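Final Report of the Film History Project
Old Cinema Audiences and the Movie About the Movie

1. Purpose of the work

In this project we studied how small-town audiences received films which tell about the making of other films. Our group chose one local cinema, the Tridley in Canton, because its weekly program sheets and its ticket books are kept almost complete. The teacher asked us to limit the question, so we compared only two kinds of films: those where the story happens in a studio, and all the others shown in the same weeks.

We should explain one word. By "studio film" we mean a film in which at least half of the story takes place among people who make movies. Musicals about theater were not included. This rule gave us some difficulty, because many old musicals begin in a theater and finish in Hollywood.

2. Material

The Tridley had 324 seats. The program sheets were photographed page by page and typed into a table, which we named Flallus after the first title we could not read. In total the table has 3708 rows, one for each screening. For 2781 of them we found also the number of sold tickets. The other rows we kept in the table, but we did not use them in the comparison.

The sheets for April are the weakest part. In several years the cinema changed its program in this month without printing a new sheet, and the ticket book then shows a different title than the sheet. In such cases we trusted the ticket book.

3. Method

Each screening was marked as studio film or other film by two students separately. When the two marks were different, the whole group read the plot summary and voted. After this we compared the sold tickets for the same day of the week only, because a Saturday evening cannot be compared fairly with a Monday afternoon. 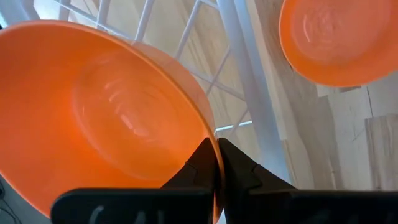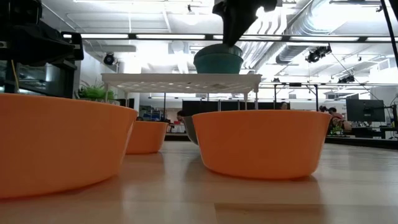
Konstantinidis did not agree with this part when we presented the draft, and asked why we compare days of the week but not the weather or the school holidays. A full house on a rainy Saturday, in this opinion, says very little about the film on the screen, and our table cannot separate the two things. The same comment proposed to take only the second week of each film, when the people who come have already heard from neighbors whether it is good.

We tried this proposal on a small part of the table. It was possible for only 3 studio films, as the others stayed in the Tridley for one week or less. With so few films we could not make a serious comparison, but we added the weather question to the list of limits in section 5.

4. Results

The studio films sold fewer tickets than the others on weekdays. On Saturdays the difference was almost gone. We think that on Saturday people went to the cinema as a habit, and the title was less important for them. On a weekday they chose more carefully, and a story about producers and screenwriters was maybe too far from their own life.

One exception is the studio comedies. They sold well on all days, also in the afternoon. The program sheets advertise them mostly with the names of the actors and with the songs, and the studio is hardly mentioned. It is possible that many visitors did not know before what the film was about.

5. Limits

Our result is for one cinema only. The ticket books do not separate children from adults. The weather is missing. Also the marking depends on plot summaries, and for some of the short comedies we found no summary longer than two lines.

The corrected table was given to the school library on Friday, January 4, 2019, together with the copies of the program sheets. A group which wants to continue should begin with the rows without ticket numbers, as part of them can perhaps be filled from the advertisements in the local newspaper.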